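Notebook | Index | Bench | Supplies | Search

10 March 2026 — paper handling, white table

Wolladus handouts still need to go into folders before May. Stock is 50 sets, 2 sheets per set. Bednarek copy is the later revision; discard anything with the old heading.

Clip folders from Drurkero: the spring is stiff and the top sheet creeps when the clip closes. Square the stack on the mat first, then slide it in to the spine. Stapling before clipping may help — try on 2 sets and compare. 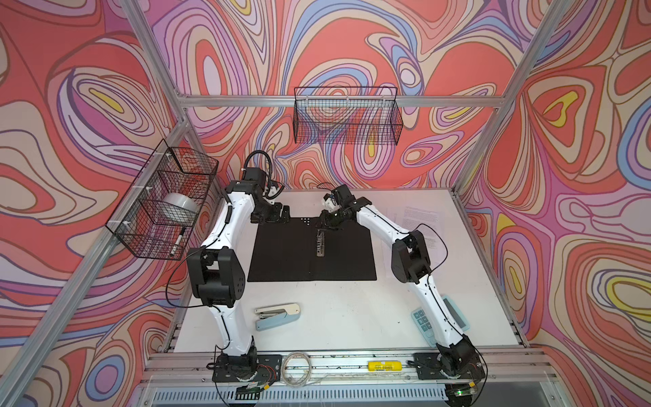
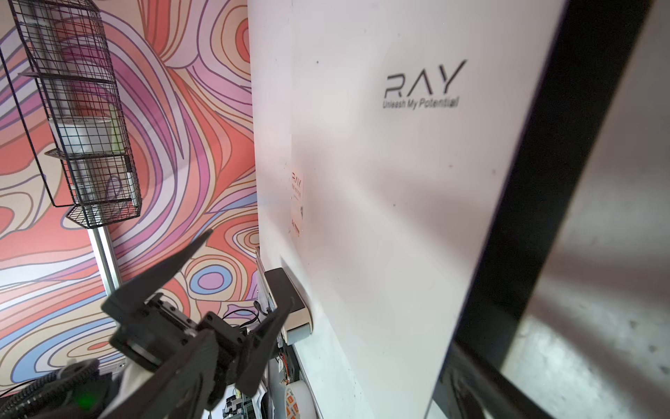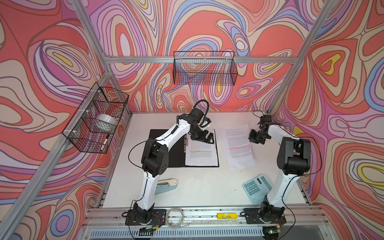 Fig. 1–3. White table and surroundings. Mat in first, open folder and loose sheets in third.

Highlighter: green and pink both legible over the small type. Green bleeds slightly on the thin stock, so let it dry before closing the cover. Stapler and calculator stay at the front of the table.

Wallpaper makes it hard to judge whether a sheet edge is straight by eye. Use the mat edge as reference.

To do: reorder staples, ask Skoto for the heavier paper, recheck sheet total.

Contact the bench list | © Skoto workshop notes | Back to top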